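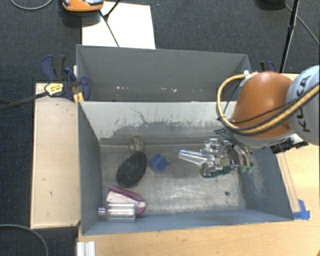
KUKA arm over an open grey bin

Venue and Arts Marketing > Email and Mailing Lists

Thread: Merging two mailing lists after a venue takeover

pelmet_and_drape wrote:
Our trust took over the running of the Caldeira in February. It's a small theatre in Revthorpe, mostly touring drama and a film night. We already run the bigger hall on the other side of town, and I do the marketing for both now.

The Caldeira had its own newsletter with 3,000 addresses on it, kept by an agency called Flanico who did all their print and web as well. Our list is on Oveck. Flanico have sent me the Caldeira list as a spreadsheet with name, email, postcode and a column called "source", which is blank for a lot of the rows.

My director wants one list, one newsletter and one brand by the autumn season. I'm not sure that's right and I'm also not sure we're allowed to do it. Has anyone been through this? I'm mainly after how you told people and how many you lost.

---

rakedseating wrote:
Start with the permission side. What did people sign up for? If the form said "news from the Caldeira" then you can probably carry on sending them news from the Caldeira, under the new management, once you've told them who you are. Sending them the programme for a different hall is another matter. Ask whoever does data protection for the trust before you upload anything.

And keep the original spreadsheet somewhere safe, untouched. You will want it later.

---

tuesdaypapering wrote:
We did this with an arts centre and a gallery. One list, one send, and I'd do it again. People in a town that size go to both places anyway. We ran the two lists side by side for a season first and it was twice the work for the same bookings.

What we did:
1. A plain email from the old venue's address, in the old design, saying who was running it now.
2. A second one with a link to choose what they wanted to hear about.
3. Anyone who chose went on the joint list. Anyone who did nothing stayed on the old venue's news only.

Nobody complained to us, though a fair few unsubscribed on the first email. Most of those hadn't opened anything for ages.

---

pelmet_and_drape wrote:
Thanks both. I've found the old sign-up form on a saved copy of their website. It says "Join our mailing list for news and offers from the Caldeira and our partners". No list of who the partners are.

---

rakedseating wrote:
I wouldn't lean on "and our partners". It's too vague to mean much. Treat them as people who asked to hear from the Caldeira.

---

boxofficebrenda wrote:
I come at this from the other end of the counter. When our place changed hands the new people dropped the old newsletter straight away and the first we knew of it was customers asking at the desk why they'd had no brochure. Some of them had been coming for years and thought we had shut.

Please brief your box office before the first email goes out, and give them a printed sheet with the answers on it. They'll get the phone calls, you won't.

I also don't agree with one newsletter. Our drama people don't want wrestling and tribute nights, and the tribute night people don't want drama. They told us so, at length.

---

tuesdaypapering wrote:
That's an argument for segments, though. You can have one list and still send different things to different people. Oveck does it with tags.

---

boxofficebrenda wrote:
It can do it. Whether anyone has the time to do it every fortnight is what I'd ask. Ours had tags as well and they all got the same email by Christmas.

---

tuesdaypapering wrote:
Fair point. We have two of us in the office, which helps.

---

pelmet_and_drape wrote:
There's one of me, plus a design freelancer who does the brochure.

Brenda, I like the printed sheet and I'll do that this week. I hadn't thought about the phones.

---

fontlicence wrote:
Ex-agency here (not Flanico, but one a lot like them). Three things to get off them before the contract ends, as it's very hard afterwards:

– the list of people who have unsubscribed. This is more important than the live list. If you don't have it you'll email someone who opted out years ago.
– the bounced addresses
– the login for wherever the domain is registered

Agencies often send only the live list, as it's the bit people ask for. The blank "source" column is normal. It usually means those rows were typed in from paper slips or brought over from an older system.

---

pelmet_and_drape wrote:
They've only sent the live list. I'll email them now.

---

rakedseating wrote:
Good call from fontlicence. I'd hold the upload until you've got the unsubscribes, even if it takes a month.

---

longrunner wrote:
I'd question the single brand more than the single list. The Caldeira name must be worth something locally. We renamed ours to match the parent trust and spent the next two seasons putting "formerly known as" on every poster. The old name is back on the building now.

---

tuesdaypapering wrote:
Depends how well liked the old place was. Ours was known for cold seats and a bad bar, so a clean break helped.

---

longrunner wrote:
True. Worth asking the audience before deciding, even if it's just a slip on the seats.

---

pelmet_and_drape wrote:
Update for anyone who finds this later. Flanico came back after some chasing with the unsubscribes and the bounces. 81 people were on both the live list and the unsubscribe list, so I'm very glad I asked.

I sent the first email at 10am from the old Caldeira address, in the old design, with nothing to sell in it. I had 28 unsubscribes by the end of the day and 21 replies. Most of the replies asked if the film night was staying. It is. A couple wanted to know about parking.

Box office had the sheet and said the phones were steady.

The director has agreed to two newsletters until the end of the autumn season and then we look at it again. The name is staying for now as well.

---

boxofficebrenda wrote:
Glad to hear it. Put the film night answer at the top of the next one.

---

fontlicence wrote:
Did you get the domain login?

---

pelmet_and_drape wrote:
Not yet. They say it's registered to someone who has left. I'll start a separate thread if it gets stuck.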